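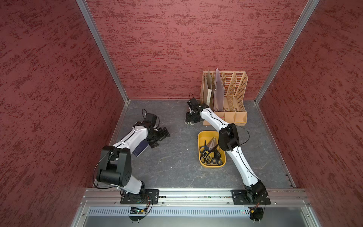

Zelle 3: zwei Arme an der Frontschiene, gelbe Schale mit Scheren, Ablage an der Rückwand.

Stikden Zelle 3 – Aufbau und Pflege

Dieses README gilt für die Zweiarmzelle im Projekt Stikden. Es beschreibt Montage, Grundstellung und Wartung. Die Steuerungssoftware (Remirum) hat ein eigenes Repository, die Aufgabenlisten liegen unter tasks/.

Mechanik

Beide Arme sitzen auf schwarzen Montageplatten, die Platten sind mit der Aluminiumschiene an der Vorderkante verschraubt. Anzugsmoment der Plattenschrauben: 6 Nm. Nach jedem Umbau über Kreuz nachziehen, danach die Nullpunkte beider Arme neu anfahren. Die Schiene selbst bleibt, wo sie ist. Wer sie löst, muss die ganze Zelle neu einmessen.

Der Abstand zwischen den Platten beträgt 602 mm, gemessen von Innenkante zu Innenkante. Der Wert steht auch in config/cell3.yaml und muss dort nach einer Änderung von Hand angepasst werden.

Kabel

An den Ellbogen eine freie Schlaufe lassen. Zu straff verlegte Kabel haben uns im Oktober einen Stecker am rechten Arm gekostet. Die kleinen Platinen unter den Montageplatten bleiben offen zugänglich, die Lüftungsschlitze darunter frei halten.

Aufgabe "Scheren"

Scheren werden zwischen Tisch und gelber Schale umgesetzt. Auf dem Tisch liegen sie in zwei Reihen, Klingen nach hinten. Griffe in verschiedenen Farben und Größen sind erwünscht.

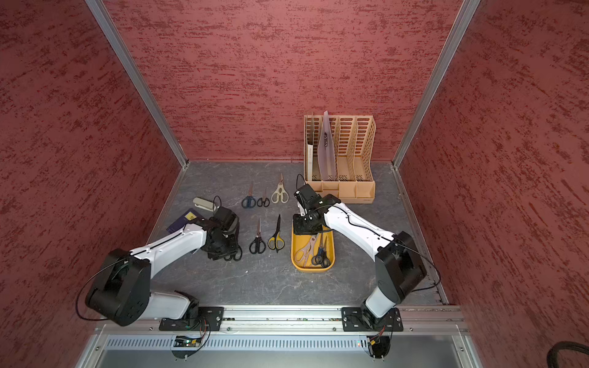 Die Schale steht vor der Ablage, und zwar so, dass der rechte Greifer sie von oben erreicht, ohne die Ablage zu streifen. Hefter und Notizbuch gehören nach links. Beim Umsetzen nie beide Greifer gleichzeitig über die Schale fahren; die Kollisionsprüfung in Remirum kennt die Fingerspitzen noch nicht.

Wartung

Alle 40 Betriebsstunden:
Fingerflächen mit Isopropanol abwischen
Spiel in den Ellbogengelenken von Hand prüfen, Arme stromlos
Tischplatte absaugen, auch entlang der hinteren Leiste
Schrauben an beiden Montageplatten kontrollieren

Ersatzfinger und Servos kommen von Tundura. Servos nur paarweise tauschen und die ID vor dem Einbau setzen.

Bekannte Probleme

Linker Greifer öffnet nach Kaltstart gelegentlich nicht ganz. Abhilfe: Referenzfahrt wiederholen.
Die Vorlage für die Ablage stammt noch aus Zelle Ledesma, die Fachmaße darin sind falsch. Ticket ist offen.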